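Monday, November

Continued with the old print washing bin from Domański's darkroom. Nataša Shehu wants it back in use before the winter course starts, so I try to finish the washing tests this week.

Yesterday's problem first. The fiber prints of the Visow paper still gave a stain with the residual test after 94 minutes in running water. The resin-coated ones were clean after 9. I repeated the fiber batch this morning with the flow turned up and the prints turned over by hand every now and then. The stain is weaker but I can still see it when I put the drop next to the reference patch. So more water alone does not help so much. I should have used the washing aid from the beginning, as Sławomir told me — he was right and I will hear it again at lunch.

Second batch: same paper, same fixer (Lumano, fresh dilution), then a bath in washing aid, then the wash. Total time 117 minutes including the aid. Residual test shows no color on two prints and a very faint one on the third. The third was probably stuck to its neighbor for a part of the wash. I marked it on the back with pencil and will test it again after drying.

Before deciding about the bin we must also agree what to do with the surface inside.
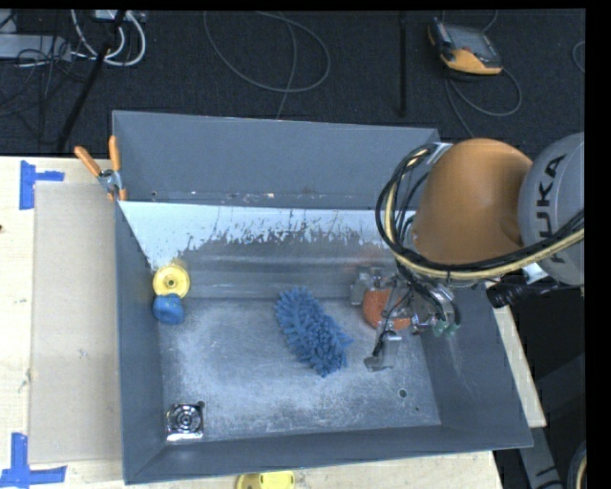

Inside of the metal bin, scratches and pale patches on the floor.

I don't like scratches in a washing vessel, because fixer can stay in them and a print edge can catch. Nataša thinks a plastic liner is enough. I would prefer to ask Brelivov for a price on a new tray and compare. The budget line for small equipment is 3,000 and we have used up to half of it, I must check the exact sum.

Other notes:
The thermometer at the second sink reads too high compared with the glass one. Use the glass one.
Stop bath is finished, I wrote it on the list.
Sławomir asks that nobody leaves test strips in the dark drawer. They were mine. Removed.

To do tomorrow: retest print three, one batch with a shorter time in the aid, write to Brelivov. If the shorter time works also, I will change the sheet on the wall — the old one still gives times for a paper which we cannot buy anymore.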